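Back from my visit to Plelance, and since half the building has asked me how it went, I'm writing it all down once. Short version: I liked them, I took too many notes, and we are not signing anything in July.

I went up with Verna Doucet, who holds the purse strings for our kitchen and residence halls, and we met Marcus Kapoor in the lobby. He's on the sales side but he used to do installs, which helped a lot! The plan was to look at two-armed mobile robots for fetching and restocking in the shared kitchens. I had 3 models on my list: the Maruyama, the Druvwood (cheaper, fewer extras) and the Tonton, which I only added because Lerato Buthelezi kept bringing it up.

Plelance does its first round entirely in simulation. You send them a rough idea of your rooms, they put a robot in, and you get to see what it sees before you spend a dime on hardware. We sat in a little side room with Tsehay Fikre, who builds the simulated kitchens, and she let us ask every dumb question we had (I had plenty). The rooms aren't ours, just ones from her library, and the decor is wild. I'd move in for that red wall. 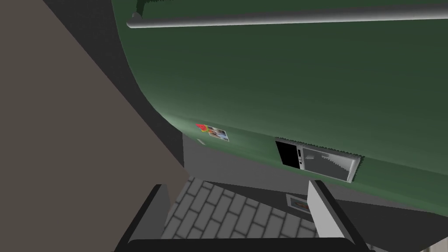
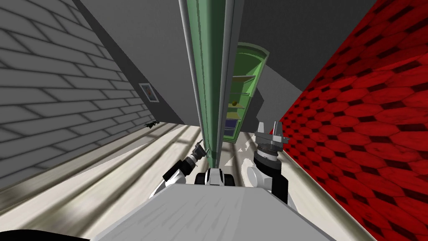 Both arms out in front of the body, gray brick to the left and red hexagons to the right.

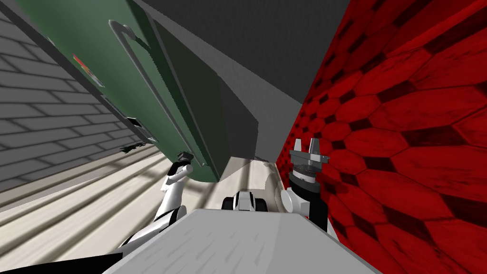
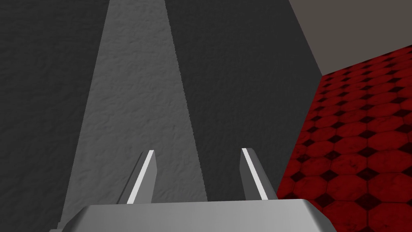
## What I asked about money

Verna went straight for the running costs, bless her. The purchase price is only the start of it, and Marcus didn't try to hide that. The things that go on top:

- spare gripper fingers (they count as wear parts, so they're not under warranty)
- the service plan, billed yearly
- a second battery, if we want evening coverage
- staff training, 7 hours per person
- simulation time past the first package, which is 53 hours

That last one is what I'd watch. I figured 53 hours sounded like loads, and then Tsehay told us how fast people go through it once they start trying different fridges and different door handles. If we go ahead, I want our own room layouts cleaned up before the clock starts.

## Measuring, measuring, measuring

My big takeaway is that we don't know our own kitchens well enough to buy anything yet. I kept looking at how tight things get once a robot with two arms is standing between a wall and a refrigerator, and thinking of the third-floor kitchen, where I can barely get past the fridge myself with a tray. Tsehay wants clear widths, handle heights, which way each door swings, and what the floors are made of. She also asked about baseboards, and I had no answer at all.

We have 228 doors and drawers on the old inventory list, counting cabinets. Paloma Kowalczyk thinks the list is out of date and I'm sure she's right, so somebody has to walk it again with a tape measure. Probably me. Fine.

One arm or two came up as well. Verna would love to save the money on the second arm, and for plain shelf restocking I could see it. For anything with a heavy door I'd want both, so one can hold it while the other reaches in. Marcus is quoting it each way.

## Where that leaves us

I'd keep the Maruyama and the Druvwood on the list and drop the Tonton (sorry, Lerato). The lead time on it is just too long for our budget year, and the service contact is two time zones away.

Quotes should land in my inbox next week, and I'll put them in the shared folder next to Verna's spreadsheet. If you have a kitchen you really want in the first batch, send me the room number and a door width, please, even a rough one. Oh, and lunch at Plelance was great, they do a lentil soup I'm still thinking about. Parking is behind the building and you need a code from the front desk.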